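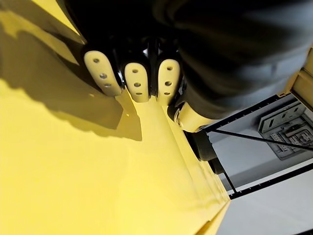 Apprendre un geste à un robot à distance : mes petits trucs d'atelier

On m'a encore demandé comment je m'y prends pour que mes démonstrations servent à quelque chose, alors je mets tout ici en vrac. Je fais de la téléopération chez Sotisar depuis un bout de temps, les gants aux mains, les yeux sur le retour vidéo, et j'ai commencé comme tout le monde : en enregistrant des heures de gestes bons pour la corbeille !

Avant de commencer

Répétez le geste à mains nues. Si vous voulez montrer comment plier un torchon, pliez-en une dizaine vous-même, lentement, en regardant vos doigts. On croit savoir plier un torchon. On découvre qu'on le lisse avec la tranche de la main, qu'on le pince entre l'index et le majeur, bref des tas de choses que la pince ne fera pas pareil.

Dégagez tout ce qui traîne sur le plan de travail (le mètre ruban, le café, le deuxième torchon). Et réglez votre chaise ! Adwoa Dramani, avec qui je partage le poste du matin, cale ses coudes sur deux coussins. Je me suis moqué d'elle, puis j'ai acheté les mêmes.

L'approche

Descendez vite au début, lentement à la fin. Je m'arrête un instant juste au-dessus de la surface, doigts déjà orientés comme il faut, et seulement ensuite je touche. Cette petite pause est le meilleur conseil que j'aie à donner. Sans elle, on corrige l'angle en même temps qu'on appuie, et le robot apprend à tortiller des doigts sur la table.

L'ombre de la main aide beaucoup. Sur un fond clair et uni, on juge très mal la hauteur avec la caméra de poignet, mais quand l'ombre se rapproche des doigts, on sait qu'on arrive. Je tourne ma lampe pour qu'elle tombe un peu de côté. Pas trop, sinon l'ombre mange tout ce qu'on voulait voir.

Méfiez-vous aussi des bords. Un rebord, ça accroche un doigt en moins de deux, et à distance on le sent tard ou pas du tout. Je pars du milieu et je vais vers le bord une fois la prise assurée.

Pendant la prise

Serrez moins que vous ne pensez. Pour un tissu ou un sachet, je ferme jusqu'à ce que la matière bouge, puis encore un tout petit peu, et je lève de quelques centimètres pour vérifier. Si ça glisse, je repose et je recommence la démonstration du début.

Quand vous ratez, deux écoles. Edin Janevski garde ses ratés rattrapés, parce qu'il veut que le robot sache se reprendre. Moi je les range à part, dans un dossier « reprises », et on en ajoute au mélange plus tard. Ce qu'il ne faut pas faire, c'est rater, hésiter, pousser l'objet dans un coin, et valider quand même – je l'ai fait, ça m'a coûté une semaine de tri.

Pour la tâche du torchon, j'ai gardé 400 démonstrations sur les 554 enregistrées. Ça paraît sévère. Je referais pareil.

Varier, mais pas n'importe comment

Déplacez l'objet entre deux essais, tournez-le, froissez-le autrement. Changez une chose à la fois au début. Par contre, gardez la même façon de faire : si vous attrapez le coin gauche en premier, attrapez toujours le coin gauche en premier. Quand on était trois à se relayer sur le projet Ulano, chacun avait sa méthode, et le bras restait planté entre deux coins, incapable de choisir. On a fini par écrire l'ordre des gestes au feutre sur un carton accroché à côté de l'écran.

Ménager l'opérateur

Je m'arrête au bout de 40 minutes, même quand ça va bien (surtout quand ça va bien, on veut toujours en faire une dernière). Les gestes se dégradent avant qu'on sente la fatigue. Je note l'heure de chaque pause dans un cahier, et en octobre j'ai comparé avec les essais rejetés : presque tous en fin de série.

Un coup de chiffon sec sur les doigts du robot avant de reprendre, un regard aux câbles, un essai à vide pour retrouver la main. Et l'arrêt d'urgence à portée, du côté de la main qui lâche le plus facilement la commande. Pour moi c'est la gauche.

La prochaine fois je parlerai des bocaux et des couvercles à visser, j'ai encore deux ou trois choses à tester avec Edin.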